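Rule four in the Plekari handbook says every take starts with the jaws open and empty. I broke it 400 times in July. Well, 300, and then I read the handbook.

My other favorite is rule nine: don't tidy the pile between takes. I was raised by people who folded dish towels, so this one hurts.

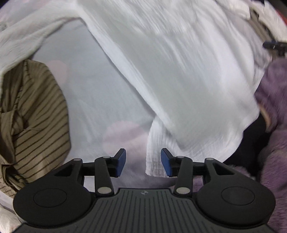 Jaws open, as per rule four. White gauze on top, purple fuzz to the right, folding standards of a teenager.

The Korkura people want one cloth per grasp, and if two come up you log it as a miss, even when it felt like a win. I argued about this by email. I lost — politely, and with a page reference.

Next week is rule twelve, on labeling. It has footnotes. I've bought the good coffee.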